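交稿版，3月9日（星期五）。上一稿里第四节的分类有误，已改；附录的抄录表另交。

# 特里特霍尔姆湖（Tritholm）“长颈动物”目击清单的来源核查

## 一、题目是怎么来的

我们小组最初报的题目是“特里特霍尔姆湖里到底有没有大型未知动物”。开题时老师在旁边批了一句：“这个你们回答不了。”当时有点不服气，现在看她是对的。一个学期，四个学生，没有船，没有潜水证，也没有经费，能对一个湖说的话非常少。

所以题目改小了。湖边的埃特伍德镇（Etwood）有一份流传多年的目击清单，凡是写这个湖的文章几乎都要引用它，引用的时候几乎都用同一句话：“迄今共有152份目击报告，难道他们全都看错了？”我们想弄清楚的就是这句话的前半句。152这个数字从哪里来，每一条背后有没有一个能找到的原始出处，出处里写的和清单里写的是不是一回事。至于后半句，是个反问，反问句没法核查。

先把立场说明白。组里四个人都不相信湖里有怪物，其中一个人（就是执笔的我）小学时信过。立场会影响判断，因此我们尽量把规则写在看材料之前，规则见第三节。读者如果觉得某一条我们判得太严，可以拿抄录表自己重判一遍。

## 二、我们看了哪些材料

主要材料是清单本身。它现在最通行的版本印在Hứa出版社的一本小册子后面，没有作者署名，只写“据本地爱好者多年搜集”。每一条有编号、年份、观察地点、一两句描述，有的带“出处”一栏，有的没有。小册子的前言把清单称为“档案”，我们认为这个词用得不妥。档案应当有原件，这里没有。

其次是埃特伍德镇图书馆所藏的地方报纸合订本。合订本缺了不少，缺的部分馆员也说不清去了哪里。能翻到的我们都翻了，主要由两位组员分头看，再互相抽查。这件事花掉了整个项目一大半的时间，写出来却只有下面几段，这是做之前没想到的。

第三类是网上的东西：论坛旧帖、旅游网站的介绍、几段视频的文字说明。这一类我们只用来追踪说法怎么传开，不当作目击的证据。一个帖子说“我爷爷见过”，它能证明发帖人这么说过，别的都证明不了。

第四类是一次访谈，对象是清单近些年的维护者Tuấn Vũ先生。他知道我们的态度，仍然愿意谈，谈了一个下午，还借给我们看了他的剪报夹。本文后面有不少地方与他的看法相反，草稿先给他看过，他提的两处事实错误我们都改了，他不同意的判断我们没有改，写在第七节里。

## 三、判定规则

规则定得很土，但我们认为够用。

一条记录要算“有出处”，必须能在清单之外找到一份更早的文字，且那份文字里至少有观察者的身份或者能定位到的时间地点之一。只有“据说”“有游客称”的，不算。清单抄自另一份清单的，也不算，要一直追到头。

两条记录如果年份相同、地点相同、描述里有两处以上的细节重合，先标为“疑似重复”，由没有参与抄录的组员决定是否合并。我们没有用打分的办法。开题时有人建议给每条目击打一个“可信度分”，后来放弃了，理由是打分的人心里早有答案，分数只会让偏见看起来像数据。这种打分表在同类书里很常见，有的甚至精确到小数点后一位，我们对它们都持保留态度。

“描述一致”也有规定。出处写“水面上有一条深色的东西”，清单写“一条深色的长颈”，算不一致。有人会觉得吝啬。可是从“东西”到“长颈”，这个题目里最要紧的一步恰恰就在这两个词之间走完了。

## 四、清单里的152条

先说数字。152确实是小册子里最后一条的编号，这一点没有人写错。问题在于编号不等于条目：中间有跳号，也有一个编号下面塞进两件事的情况。Tuấn Vũ解释说，早年的清单是手抄的，有几页遗失，后来的人不敢重新编号，就接着往下写。这个解释我们觉得合理。但是这样一来，“共有152份报告”这句话从一开始就不成立，它说的是“最后一个编号是152”。

再说出处。按上面的规则，有出处的条目不到一半。没有出处的条目在时间上很集中，大多落在清单声称最早的那一段，也就是被拿来证明“自古以来就有目击”的那一段。越早的越查不到，这本身不奇怪，老报纸缺得多。奇怪的是描述的详细程度正好反过来，最早的几条连动物眼睛的颜色都写了，而能查到报纸的后期条目往往只有“水面有异常波纹”这样的一句。

重复的问题比我们预想的严重。最典型的一组发生在某年九月，清单里占了三个编号：一位钓鱼的人、一对散步的夫妇、一辆停在湖边的校车。我们找到了当年的报纸，报道只有一篇，写的是一位带妻子散步的校车司机，手里拿着钓竿。他说看见远处有东西在动，以为是水獭，后来觉得又太大。记者给他加了一个标题。三个编号，一个人，一只可能是水獭的动物。

我们刚找到这篇报道的时候很兴奋，以为整份清单都会这样散架，后来冷静了一些。多数条目没有这么夸张，重复的方式也平淡得多：地方报登一次，隔年的旅游手册转述一次，转述时把“去年夏天”抄成了“今年夏天”，于是变成两件事。抄错年份不需要有人存心骗人。我们在核查中没有发现哪一条可以证明是有意伪造的，这句话也应当写进来，因为持怀疑态度的文章常常暗示对方是骗子，却拿不出证据，那样做和他们批评的对象没有多大差别。

描述被加工的过程倒是可以一步一步看到。以下一组是抄录表里比较完整的：

- 报纸：“一段黑色物体，露出水面，很快不见。”
- 旅游手册：“一段黑色的身体，露出水面后潜了下去。”
- 论坛：“黑色的身体和脖子，潜下去之前回头看了一眼。”
- 小册子：“一头长颈黑色动物，曾与目击者对视。”

每一步改动都不大。把第一句和第四句放在一起，已经是两件事。

## 五、湖有多深，为什么人人都说60米

除了目击数量，文章里最爱引用的另一个数字是水深60米。论证通常是这样：湖这么深，完全可以藏下一个种群。我们本来不打算管水深，后来发现它和清单有同样的毛病，顺手查了一下。

60米最早出现在一张老的钓鱼图上，位置标在湖的东北角，旁边手写了一个问号。后来的图把问号去掉了。再后来，它从“东北角某一点的深度”变成了“湖深”，又变成“平均深度”。如果平均深度真是60米，湖岸就得像井壁一样陡，而埃特伍德一侧是可以趟水走出去很远的浅滩，夏天有小孩在那里捞虾。

我们没有能力测量，所以不给出自己的数字。只想指出，即便东北角真的有那么深，从“有地方藏”到“有东西藏在那里”还差着全部的证据。藏身之处在这类文章里用得太方便了：找不到动物，说明湖深；湖不深，就说有地下水道通向别处。小册子里确实提到了地下水道，没有出处。

另外一个常被忽略的问题是吃什么。一个能延续几代的大型动物种群需要相当数量的鱼，我们询问过镇上钓鱼的人，得到的回答很一致，说这湖鱼不多，大的更少。当然，这是闲谈得来的说法，钓鱼的人抱怨鱼少是常态，我们不把它当证据，只作为一个应当有人去查的方向。
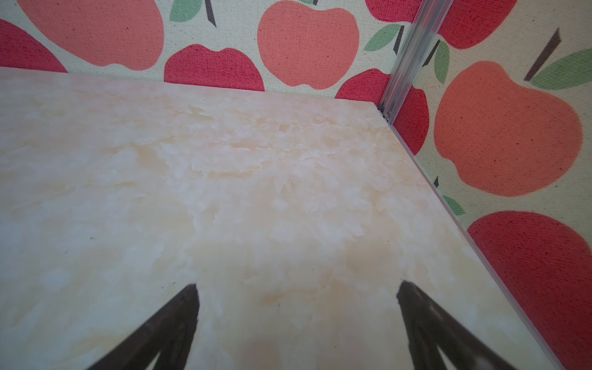
关于食物的讨论在Hứa的小册子里只有一句：“湖中鱼类资源丰富，足以支持大型掠食者。”句子后面没有注释。我们写信问过出版社，过了很久收到一封客气的回信，说编辑已离职，无从查考。这封回信我们收进了附录。信里还问我们要不要订购新版，新版的目击清单“已更新”。

## 六、在水面上估距离

这一部分是全组唯一自己动手的内容，规模很小，结论也应当相应地小。

清单里凡是写到大小的，都是靠目测，而目测大小要先估距离。我们想知道普通人站在岸边，对平静水面上一个没有参照的物体，距离能估到什么程度。做法是在学校附近的水库边，把一个涂黑的浮筒用绳子放到离岸100米的地方，绳子事先在操场上量好、做了记号。然后请路过的人站在固定的点上估计浮筒有多远、有多长，写在纸条上，不许互相商量。

结果是估得很散，而且估错的方向不固定。有人说得比实际近一半以上，也有人说“起码有三四个足球场”。估得远的人，同时也把浮筒估得很长，这一点和预期一样，因为两件事在几何上绑在一起。有一位先生坚持说那是一艘沉了一半的小船，看过浮筒收上来以后还是不太高兴，说刚才那个不是这个。

这个小实验的毛病很多，我们自己列出来：参加的人是路过的，不是随机抽的；知道有学生在做实验，就会猜里面有圈套；浮筒不动，而目击里的东西多数在动；那天有一点风，水面不算完全平静，浮筒偶尔会被波浪遮住。它也完全不能说明湖里的目击者看见了什么。它只说明一件事，清单里像“身长九米”这样的字眼，不应当当成测量结果来引用。

顺带提一下，清单中有两条写着“距岸正好100米”。我们问Tuấn Vũ，观察者当时用什么量的。他翻了剪报，说原文是“不远”。

## 七、访谈，以及他不同意的地方

Tuấn Vũ不是我们原先想象的那种人。他从没说过自己见过怪物，搜集剪报只是觉得镇上的事总该有人记着。他对清单的错误知道得比我们多，有几处重复还是他先指出来的。问他为什么不在新版里改掉，他说改过，给出版社寄了更正，印出来还是老样子，编号152保留着，封底的广告语也保留着。

他和我们的分歧主要在三处，照他的意思写在下面，用词请他看过。

第一，他认为我们的“有出处”定得太严。乡下人看见东西不会去找报社，口头讲给邻居，邻居讲给他，他记下来，这就是出处。把这些全部划掉，等于说没上过报纸的人说话不算数。我们承认这个批评有分量。口述不等于假，我们在文中也尽量写“查不到出处”，没有写“不可信”。可是核查总要有一个能核查的东西，转了三道的口述没有办法往回走，只能搁着。搁着的条目不应当被加进总数里，去支撑一句“难道全都看错了”。

第二，他认为目击者之间的相似说明问题。不同年代、互不认识的人都描述了长脖子，总不会是巧合。我们的看法是，长脖子出现得多，是在小册子和那张著名的水怪明信片发行之后，之前报纸上的描述五花八门，有说像木头的，有说像翻过来的船的，有一篇说像一头猪在游泳。描述趋于一致，更像是大家看了同一张明信片。这里我们只有先后次序，没有直接证明，毕竟没有人会在采访时说“我是照着明信片讲的”。

第三，他提到Musach的声呐记录。Musach是一种装在钓鱼船上的探鱼器，有船主在湖中部扫到过一个“很大的回波”，屏幕照片在论坛上流传很广。Tuấn Vũ认为这是目前最硬的材料。我们看的也是那张转过许多遍的照片，屏幕上的量程设置已经糊得读不出来，于是无法知道回波对应多大的尺寸。鱼群、水底冒出的气泡、温度不同的水层，按照我们查到的一般性资料，都可能在探鱼器上留下明显的痕迹。船主的网名后来注销了，没有原始文件。要说它硬，至少得先有那个文件。

访谈结束时他问了一句，如果哪天真的从湖里捞上来一个什么，我们会不会把报告收回。我们说会的，而且其中关于清单的部分大概不用改，因为清单的编号还是错的。他笑了，说这话像他老伴讲的。

## 八、这份报告不能说明什么

不能说明湖里没有未知动物。前面说过我们回答不了，核查完还是回答不了。个人意见是可能性极低，低到不值得为它买一台声呐，但个人意见和这份报告的发现是两回事，希望评阅时分开看。

不能说明目击者不诚实。读报纸合订本的时候，最深的感觉是多数原始陈述都相当谨慎。“我也说不好”“可能是浪”“我老婆觉得是木头”，这样的话在原文里很多，到了清单里一句也没剩下。被删掉的全是怀疑。要是哪一位目击者今天看到小册子里自己的那一条，恐怕也会觉得陌生。

也不能说明别的湖的情况。有同学在中期汇报时问，能不能推广到其他地方的水怪传说。我们只看了一个湖的一份清单，推广要由看过别的清单的人来做。

还有一项技术上的缺陷必须交代。报纸合订本缺失的部分可能恰好包含一些条目的原始报道，我们把它们归为“查不到”，将来有人找到缺的那几册，有出处的比例会上升。上升多少，没法估计。另外，最初抄录时我们没有统一记下版面，回头复查耽误了两个星期，附录里个别条目的版面号仍然空着。

## 九、后续和分工

抄录表已经复印一份留给埃特伍德镇图书馆，馆员说会夹在合订本旁边，能不能有人看到就不知道了。给出版社的更正信也寄出去了，内容是：一，建议删去“共152份目击报告”的提法，或者改为“编号至152”；二，建议给没有出处的条目加标记；三，校车司机那一组请合并。写到现在没有收到回复。

如果有下一届的同学想接着做，我们建议从明信片入手。它是谁画的，什么时候开始卖，印了几版，脖子是不是一版比一版长，这些应该都查得到，也比水怪本身容易查。Tuấn Vũ手里有几张不同版次的，愿意借，要求是戴手套翻，还的时候按原来的顺序放好。

分工：报纸部分由两位组员完成，浮筒和绳子由一位组员负责（绳子是借的，已还），访谈提纲大家一起拟，文字由我执笔。第六节的估计纸条原件装在信封里，和附录一起交，其中有三张字迹认不出来，没有用。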